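Setting Up a Soft Shadow Light for Product Renders

Updated Apr 12, 2022

This page covers a basic light setup for objects that sit on a plain surface. It assumes that the model is already in the file, that its scale is correct and that the render engine is set to path tracing. The steps were written for Stisto, but the same settings exist in most packages under similar names.

Start with scale. Lights behave according to real distances, so a table modeled 20 meters wide will not shade like one modeled at normal size. Apply all transforms before adding any light.

Delete the default light. Add one area light, set its shape to square and place it above and to the left of the object. Make its side 2 times the width of the object. A larger light gives a softer shadow edge; a small one gives a hard edge that shows every facet of a low-detail mesh.

Add a second area light on the opposite side at a third of the strength. Turn off its specular contribution if dark parts pick up a second highlight. 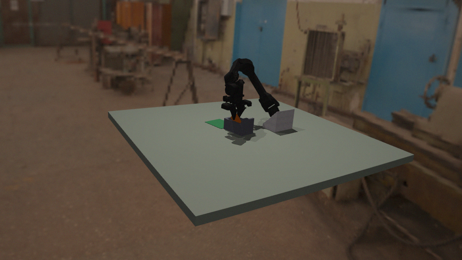
Render: Rafferty

Pale surfaces need less light than dark objects. If both are in the same shot, expose for the surface first, then raise the roughness of the dark material until its edges separate from the background. Do not raise the main light to fix this – the surface will clip.

For the background, use a blurred environment map at low strength. Hide it from the camera if a flat color is wanted.

Run a test at 20 samples to check the shadow direction. Once it is correct, set the final render to 3000 samples with the denoiser off, or lower the count and turn the denoiser on. Noise that remains under the object usually comes from too few light bounces. Set diffuse bounces to three and render that region again.

Save the lights as a separate collection so they can be linked into other files.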